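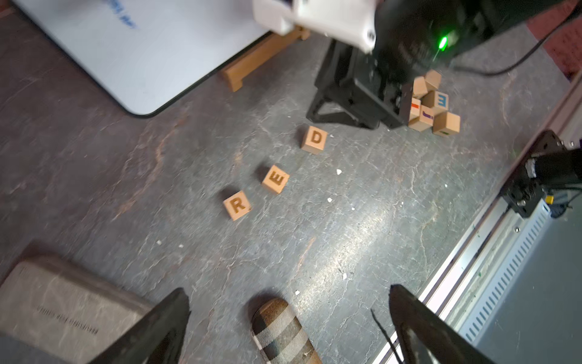 Letter blocks on a gray floor, spelling RED.

About Hanberg

Hanberg is a wholesale bakery in Trornton. We make par-baked bread, frozen dough and a small range of laminated pastry for cafes, restaurants, hotels and independent grocers. We do not run a retail counter. Orders are placed by account holders and leave the building by truck or by customer pickup at the rear dock.

The company began as the bread kitchen of a single restaurant. Other restaurants asked to buy the same rolls, and the wholesale side outgrew the dining room it was built to serve. The restaurant lease was given up and the ovens were moved to the present building, a former bottling plant with floor drains, a high ceiling and a gas line of suitable size already in place. The name stayed with the bakery.

What we make

The current list has 22 items. Fourth-quarter seasonal items are listed separately and are not included in that number.

Par-baked bread is baked until the crumb is set and the crust has started to form, then cooled, blast frozen and boxed. The customer finishes it in a deck, rack or convection oven. Finishing times are printed on the case label for each type of oven. They assume a full preheat and bread going in straight from the freezer. Bread that has been thawed first needs less time and will color faster at the ends.

Frozen dough is sold as portioned pieces, scaled and shaped but not proofed. It has to be thawed under refrigeration and proofed on site. We recommend it only to kitchens that have a proofer or a warm room with steady humidity. Kitchens without either are usually better served by the par-baked version of the same item, and most of our rolls come both ways.

Laminated pastry is limited to croissants in two sizes, a plain Danish square and a sheet dough sold flat. All of it is made with butter. We do not make a margarine version and have stopped quoting for one.

Flour and other ingredients

Our white flour is a hard winter wheat flour, unbleached and unbromated, bought from the Rornesura mill. The mill sends an analysis sheet with each lot, giving moisture, ash, protein and falling number. We log the sheet against the lot number and run a small test bake before the lot is released to production. Absorption is adjusted from the test bake and not from the sheet. Protein content alone has been a poor guide to how a lot will mix.

Whole wheat and rye come from the same mill in smaller lots and are stored cold. Rye is used within the month it is received.

Salt is fine sea salt without an anti-caking agent. Yeast is fresh compressed for dough that is baked here and a freeze-tolerant type for dough that is sold raw. The sourdough culture is kept as a stiff levain at one hydration for all items, fed twice a day, with a reserve portion held under refrigeration in a separate room.

Allergens on site are wheat, milk, egg, soy and sesame. Sesame items are run last, and the line is washed down afterward. Tree nuts and peanuts are not brought into the building. We are not a gluten-free facility and cannot produce gluten-free items under any arrangement.

Production

Mixing starts at 7 p.m. and the last oven load is normally out by 5 a.m. We use spiral mixers for lean dough and a planetary mixer for fillings and enriched dough. Dough temperature is taken at the end of mixing and written on the batch card, along with the flour lot, water temperature and room temperature. A batch outside its range is either held and retimed or discarded, and the card says which.

Dividing is done by a hydraulic divider for rolls and by hand for hearth loaves. Loaves over a certain weight tear in the divider, and we have not found a setting that avoids it.

The 2 ovens are a deck oven, used for hearth bread, and a rack oven, used for rolls, pan bread and pastry. Both vent to a shared stack. Steam on the deck oven is timed by the controller and checked by eye at loading.

Cooling takes place on open racks before the blast freezer. Freezing bread while the center is still warm puts frost inside the bag and causes the crust to flake when it is finished, so racks are probed before they go in. Product then passes a metal detector, is bagged and boxed, and is moved to the holding freezer. Cases are stacked with an air gap at the wall and rotated by bake code. 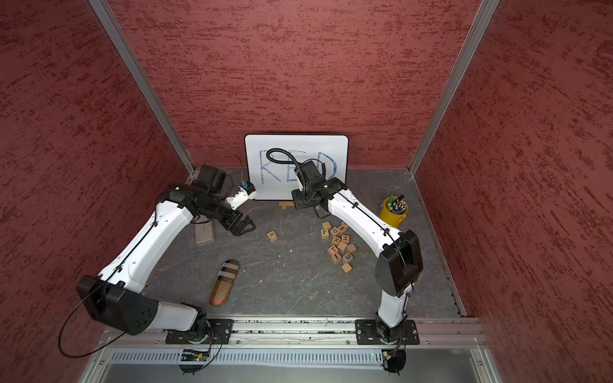 Alcaraz, which has bought our demi rolls since the first year of wholesale, wrote to us that the change from a poly bag inside the case to a folded liner cut down on ice at the bottom layer, but that the liner is slower to close again once half the case has been used. We have kept the liner for rolls and gone back to bags for hearth loaves, where a case is normally opened and finished in one service. Comments of this kind are the main source of packaging changes and can be sent to the order desk with the bake code.

Accounts and ordering

Hanberg supplies 80 active accounts. Most are single-location cafes and restaurants. The remainder are grocers who finish bread in store, and a few caterers who order by event.

Standard orders are due by noon for delivery on the next route day. The minimum for a delivered order is 200 pieces, counted across all items, and mixed cases are not available. There is no minimum for pickup. Standing orders may be changed or paused up to the noon cutoff. After the cutoff the dough has been scheduled, and the order is billed as placed.

Custom shapes and weights are possible for standing orders of sufficient volume. A custom item needs a written specification covering scaled weight, finished length, score pattern and topping, followed by a trial bake that the customer signs off. Custom formulas belonging to a customer are kept under that customer's account and are not sold to others.

Credit is given for short counts, crushed cases and product that arrives thawed. Claims should be made on the day of delivery and should include the bake code from the label. The code gives the line, the shift and the batch, and without it we can't pull the card.

Delivery area

Trucks cover Trornton and the river towns to the east. The western route was dropped when the bridge weight limit changed and has not been restored. Accounts on that side pick up at the dock or use a frozen freight carrier of their own choosing. We load carriers between 6 a.m. and 10 a.m. and take the trailer temperature before loading. A trailer that is not down to temperature is not loaded.

Inspections and records

The plant operates under a written food safety plan. Batch cards, test bake notes, freezer logs and metal detector checks are kept on file and can be reviewed by account holders on request. A practice recall is run each May using a flour lot picked from the log.

Specification sheets, with ingredients and nutrition panels, are available for every item on the list. New accounts should ask for the finishing guide at the same time, as the sheets don't include oven settings.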